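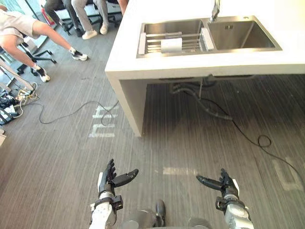

4. Raccordement du filtre sous évier Haltby

4.1 Avant de commencer

Le filtre Haltby se monte sur l'arrivée d'eau froide uniquement. La température de l'eau à l'entrée ne doit pas dépasser 20 °C au-dessus de la température ambiante. La pression de service maximale est de 6 bar. Au-delà, installer un réducteur de pression en amont.

Outillage nécessaire : clé plate réglable, coupe-tube, tournevis cruciforme, niveau, récipient pour recueillir l'eau résiduelle.

ATTENTION : fermer le robinet d'arrêt général et ouvrir le mitigeur pour faire chuter la pression avant toute intervention.

4.2 Fixation du support

1. Choisir une paroi verticale rigide. Ne pas fixer le support sur les tuyaux d'évacuation.
2. Présenter le support, contrôler l'horizontalité et marquer les trous.
3. Visser sans bloquer, ajuster, puis serrer.
4. Laisser un dégagement d'au moins 6 cm sous la cuve pour le remplacement de la cartouche.

Remarque : dans un îlot dont le dessous est ouvert, placer le support du côté du panneau d'extrémité, à l'écart des zones de passage des pieds.

4.3 Raccordement hydraulique

1. Dévisser le flexible d'eau froide du robinet d'arrêt.
2. Monter le té fourni (sachet B) avec son joint plat.
3. Couper le tube bleu à angle droit. Une coupe en biais provoque une fuite au raccord rapide.
4. Enfoncer le tube jusqu'en butée dans l'orifice IN, puis mettre en place le clip de verrouillage.
5. Procéder de même pour l'orifice OUT avec le tube blanc.
6. Rebrancher le flexible sur le té. Serrer à la main, puis d'un quart de tour à la clé.

Rayon de courbure minimal des tubes : 3 cm.

4.4 Mise en service

1. Ouvrir lentement le robinet d'arrêt.
2. Contrôler chaque raccord avec un papier absorbant sec.
3. Laisser couler environ 20 litres avant la première consommation. Une coloration grise en début de rinçage est normale (fines de charbon).
4. Refaire un contrôle d'étanchéité le lendemain.

La cartouche Lorholm livrée avec l'appareil a une capacité de 3 824 litres. La remplacer tous les 6 mois même si cette capacité n'est pas atteinte. Pour la remise à zéro du compteur, voir la section 6.

ATTENTION : ne pas utiliser de pâte d'étanchéité sur les raccords rapides.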